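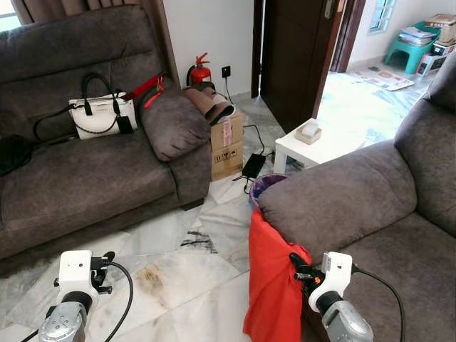
Figure 2. Two facing grey-brown sofas, with a handbag on the left-hand one.

4. Sofas as places to put things

4.1 What was left on seats

The diaries asked people to note anything that stayed on a seat for longer than it took to sit down, together with the time it was put there and the time it was moved. Across the two towns, Tovis and Skodesik, this gave 1,622 usable entries from 365 households. An entry was usable if it named the object and gave at least one of the two times. Entries about pets were set aside at the coding stage and are not dealt with in this paper.

Bags made up the largest group in both towns. This had been expected from the pilot, although the pilot had been held in winter, when coats and bags tend to come off together and are often written down as one thing. In the main study the diaries ran from March, and coats fell away quickly while bags did not. Handbags, school bags and shopping bags were coded separately wherever the entry allowed it. Where a diary said only "bag", it was coded as a bag of unknown kind and left out of the comparisons in Table 3.

A bag put on a sofa in the early evening was usually still there at bedtime. Several households treated this as the bag's proper place, and when asked later where it was kept, they named the sofa before they named a hook or a cupboard. Others described the same habit as untidiness and said that they meant to change it. We could find no difference between these two sets of households in how long the bag stayed. What differed was how they wrote about it, and in particular whether the entry carried some kind of apology. One entry from Skodesik reads, in full, "Bag. Sofa. Again."

Position on the seat mattered more than we had allowed for in the design of the diary. People distinguished between the arm, the seat and the back, and some went further and wrote of "my end" or "the window end". Objects on the arm were moved soonest. Objects on the back stayed longest, apart from those that slid off, which produced a small number of entries where the time of removal is simply the time of the fall. Long straps were a common cause. A strap that hangs over a seat gets sat on or pulled, and the bag then moves with it, so that it is hard to say from the diary alone when the bag was moved on purpose.

The arrangement of the room also had some bearing. In homes with a single sofa, objects were moved to make space for people. In homes with two sofas facing each other, one of them tended to become the one that was sat on, and the other filled up over the course of the day. Households with this arrangement reported fewer disputes about objects on seats. They also reported longer stays, and a few of the longest in the whole set come from second sofas in rooms kept mostly for visitors.

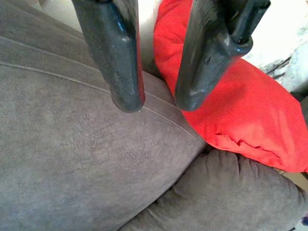 4.2 Cushions and loose covers

Cushions gave us more trouble than any other item. In the first version of the coding frame they were counted as part of the sofa, on the grounds that most sofas are sold with them. The diaries did not bear this out. People wrote about loose cushions in the way they wrote about bags and blankets: as things which had a place, strayed from it, and had to be put back by somebody. Fixed seat cushions were hardly mentioned unless something had been spilt on them or lost beneath them.

We therefore split the category. Seat cushions stayed with the sofa. Loose cushions and pillows were moved to the group we call soft items, which also takes in blankets, throws and cushion covers that have been taken off their cushions. The split was made after the Tovis diaries had been coded and before those from Skodesik, and the Tovis diaries were then coded a second time. Agreement between the two coders was better under the new frame, though still weaker for soft items than for bags.

Colour was mentioned far more often for soft items than for anything else. A bag was a bag, or the work bag, or the name of the person who carried it. A cushion or blanket was nearly always "the red one" or "the stripy one". This may only mean that most homes have several of them and need a way to tell them apart. It may also have to do with the sofas themselves, a large share of which were grey or brown in both towns. On a plain sofa a bright cushion is the thing that people notice, and several of those interviewed said that they had bought one for that reason and now found that it showed when the room had not been tidied. Two makes of cover were named often enough to be worth recording, Monti and Stomo, both sold through shops in Tovis. The Monti covers were described as easy to put on. The Stomo covers were described mainly in terms of how they washed.

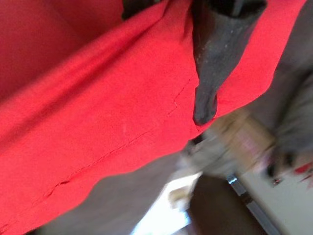
Care of these items was seldom shared out evenly. In the interviews, which were held with 40 of the households, one person could usually say when a cover had last been washed and the others could not. The same person could often say where a seam had started to go, or which corner had been mended, and would fetch the item to show us. We had not asked to see anything. After the first few interviews we added a question on repair, as it was plain that people kept a closer record of the state of their textiles than the diaries had given them room to write down.

Mending itself was less common than talk of mending. A cover with a loose seam was most often turned round so that the seam faced the back of the sofa, and it might stay that way for months. Some households kept a bag or drawer for things waiting to be sewn, and items that went into it dropped out of the diary altogether. Where this could be worked out from the interview, we added a note to the entry. The time given for removal in such cases is the time the item left the sofa, and should not be read as the time it was dealt with.

Folding is a separate matter. Blankets and throws were folded at the end of the day in a little under half of the interviewed households, mostly by the last person to go to bed. Larger pieces were often folded by two people when a second was to hand -- more for company, one couple said, than from need. Small covers were folded by one person on the knee or on the seat. There was a clear feeling in Skodesik that a folded item was no longer on the sofa in the sense that we meant, and some diaries give the time of folding as the time of removal even though the item had not left the seat.

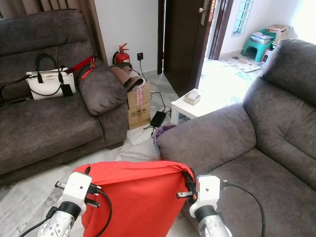

This raises a problem for the measure of length of stay. If a folded throw is taken to be put away, the soft items in Skodesik have short stays, close to those for coats. If it is taken to be still on the seat, the stays are among the longest that we have. We have used the second reading in the main tables, since it follows the wording of the diary, and the first reading is given alongside it in the appendix. The ranking of the other groups is the same under both.

The choice has more effect on the comparison between towns. Under the second reading, Skodesik households appear to leave soft items out for much longer than those in Tovis. Under the first, the gap closes and for blankets it is slightly reversed. We think it safer to say that the two towns differ in what they count as put away than to say that one is tidier than the other. The diary had a column for where an item was moved to, and in Skodesik this was often filled in with the name of the same sofa. We had at first treated those entries as mistakes.

Laundry waiting to be sorted was coded apart from soft items, even where it included the same blankets and covers. It is taken up in section 4.3, together with ironing.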